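Pallska holiday units – bedroom electrical and heating check
Unit 2, October changeover

Smoke alarm tested from the hallway: OK. Sounded in both bedrooms with the doors shut.

Panel heater (Pichler, 2,000 W): OK. Plugged straight into the wall, no power board. Thermostat clicks off as it should.

Clearance around heater: FIX. Curtain hangs too close on the window side. Tied back for now – needs shortening before the next booking.

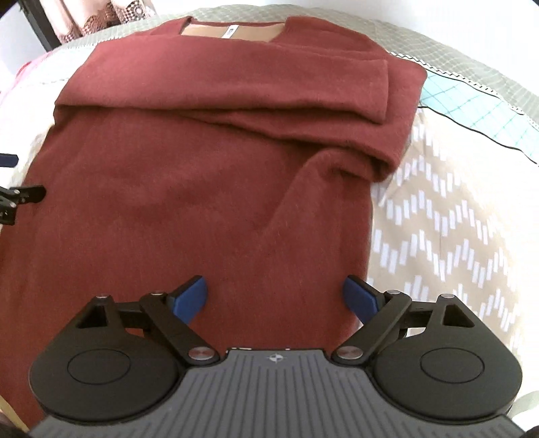 Clothes and bedding kept off heater: OK. The sticker on top has faded and should be replaced. Same one as in the Nindimum units.

Electric blanket: REMOVED. Kink in the cord near the controller. Tagged out, do not put back. Replacement is on the Trukiteo order, item 509.

Bedside lamps: OK. Left-hand switch is stiff but works.

Power points: OK, except the one behind the wardrobe, which has a cracked cover plate. Electrician to do it with the kitchen job.

Window opens fully from inside: OK. Sill is 700 mm from the floor, no furniture in front.

Recheck the curtain and the cover plate before keys go out at 2 pm.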